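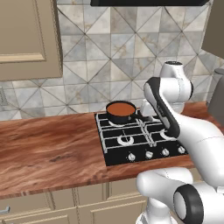

If you've got an arm working near your stove, or you're thinking about it, please let me save you the Friday I had in April. Ours is a Willurach and I'm fond of it, but a stove is the least forgiving spot in the house, and I learned most of what follows with a dishcloth in my hand.

What went wrong was the stop. I had a pot of lentil soup going, the arm reached across for a stir, and it simply halted with its elbow over a lit burner. No beep, no message on the tablet, nothing. I stood there like a post for longer than I care to admit, because the only control I could think of was on the other side of the thing! My neighbor Octavio Escobar happened to be over, and he had the good sense to say "gas first, robot second." I've followed that order ever since.

**If it stalls over the burners**

- Turn off the gas at the knobs, as long as you can get to them without leaning under the arm. If you can't, use the shutoff valve for the stove.
- Press the stop button before you touch the arm. A stalled arm may only be waiting, and it can start up again while you're holding it.
- Leave the pot where it is. Soup can wait – burned wrists take weeks.
- Once everything has cooled, move the arm back by hand only if your manual says you can.

**Little things that help**

Put the stop button where you stand when you cook. Mine was on the wall behind the arm, a truly silly place, and moving it took a 74-cent hook and two minutes.

Keep saucepans on a back burner when the arm has work to do in front, and don't fill them to the brim. A bump that would only rattle a half-full pan will slosh a full one all down the cabinet doors.

Wipe the joints every week with a barely damp cloth, with the power off. When Marcelino Ortuño from the repair shop finally opened ours up, he found cooking grease had worked its way past a seal and into a connector. The part and his visit came to $200, and he was very nice about the state of it.

Write down the error code too, if you get one. Ours was 697, buried three menus deep, and it would have spared Marcelino a good hour of poking around. I keep a pencil on a string by the spice rack for that now.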